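# Chapter 4: Other People's Trees

Sooner or later every family historian types a grandparent's name into a website and finds that a stranger has done the work already. The tree goes back eleven generations. It has dates, places, a coat of arms. There may be a knight.

This chapter is about what to do next, and most of the advice comes down to slowing down.

A shared tree is a set of claims. Some of those claims rest on a parish register that somebody read with care. Others were copied from a second tree, which was copied from a third, and the trail ends with a person who guessed in a hurry and never came back to check. The page looks the same in either case. The boxes are as neat and the lines as straight for a wild guess as for a proven baptism.

## The Hestgate Kartha problem

Take a case that will follow us through the chapter. Mererid Gape was looking for the parents of her great-grandfather, Thomas, a carter in the village of Hestgate. On the tree-sharing site Godico she found him in 40 separate trees, and all of them gave his father as John Gape, a mason. She took this as strong support. Wouldn't you?

Her tutor, Lalit Dhillon, asked her to look at the spelling. The mason's wife appeared in every tree as "Kartha", a name found nowhere in the Hestgate registers. It was a misreading of "Martha" with a blotted capital. All the trees shared the same slip, so all of them came from one source, and that source had matched Thomas to the mason on the strength of a surname and a county. The burial register, when Mererid got to it, showed the mason's son Thomas buried in March, aged four.

What she had was one opinion, repeated. Counting trees tells you how popular a claim is. It tells you very little about whether the claim is sound.

## What "hints" are for

Sites such as Godico and its smaller rival Uko offer automatic hints: a small mark beside a name, inviting you to accept a record. Hints can be useful. They turn up records you would never have thought to search for, and a beginner may save weeks by following them. But a hint is a guess made by matching names, dates and places, and it has no idea that there were two William Prossers in the same street. The button says "accept". It would be a better button if it said "read".

A tree with 1,000 names gathered in a fortnight should worry you more than it impresses you – especially if it is your own.

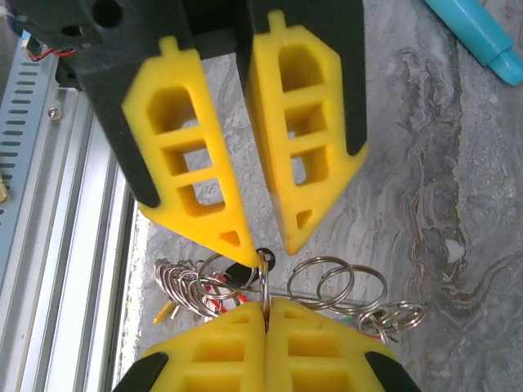
*Figure 4.1. Open gripper fingers with yellow lattice tips, above a grey surface.*

## Before you start

The exercises in this chapter use your own family, so choose one couple you have already recorded, preferably married before 1900. Have your notes from Chapter 3 to hand. By the end you should be able to:

- trace a claim in a shared tree back to the first person who made it, or say where the trail went cold
- tell an original record from an index, and an index from a copy of an index
- spot the same mistake turning up in several trees
- write to a tree's owner about an error without starting a quarrel

The last of these is harder than it sounds. People grow fond of their knights. Mererid wrote to the owners of every one of those trees and had replies from 4, one of whom asked her to prove that Martha wasn't short for Kartha.

We begin with section 4.1, on source notes, and with the awkward question of what it means when there aren't any.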